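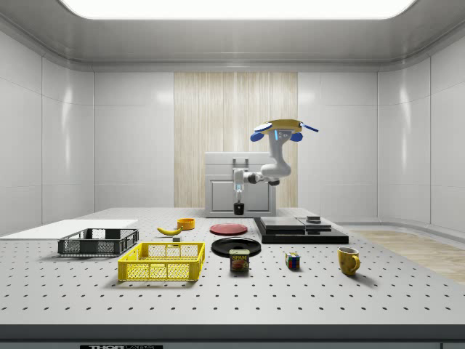
Progress report: setting up and maintaining the simulated cell

Period covered: January to Mar 8, 2025
Prepared by: Rin Sakamoto
For: Renji Sekiguchi, Koltano programme office

1. Summary

The simulated cell is now stable enough to be used every night. In this period we ran 2908 pick-and-place trials in it, and the last 336 were completed without a restart of the simulator. Two problems from the previous report are closed, one is still open, and I explain it in section 4.

2. State of the cell

The arm model, the gripper model and the table with its hole grid are all in place. The hole grid is important for us, as we take it as the reference when we compare positions with the real table in the Uchida room. The two crates, the red and black plates and the small household objects are loaded from one list, so a changed object must be corrected in one file only. Before January there were three copies of this list and they did not agree.

The dark cup is our usual test object for the gripper. It is held with the fingers pointing straight down, and we use this pose to check the tool offset at the beginning of each session.

3. Maintenance done

Tool offset. The offset between wrist and fingertip was wrong by 15 mm after the gripper model was replaced. Rin corrected it and added a check to the start script.

Contact settings. Objects with a round wall, mainly the mug and the cup, were slipping when the gripper closed. We made the time step smaller and raised the friction of the finger pads. The simulation is slower now, but the grasps are repeatable.

Joint limits. The elbow limit was copied from an old Rotar file and was too wide. It now follows the data sheet of the real arm.

Lighting. The ceiling light stays at one fixed strength. Raretti asked for variation, and we will add this after the open problem is solved.

4. Open problem

When the arm moves an object close to the stacked black platform, the planner sometimes chooses a path with the elbow very low. The collision shape of the platform is a simple box, and I believe it is too large at the back. Renji has seen the logs and agrees that the shape should be rebuilt from its separate slabs. I estimate 18 hours of work — this includes repeating the platform trials.

5. Plan for the next period

Rebuild the platform shape and repeat the trials.
Compare the tool offset with the real gripper once more.
Add the light variation for Raretti.
Write a short guide for restarting the cell, so that the Uchida team can do it without calling us.

6. Budget and time

No extra money is requested. The computing hours are within the agreed amount. I would ask only to move the delivery of the guide to the end of the next period, after the platform work.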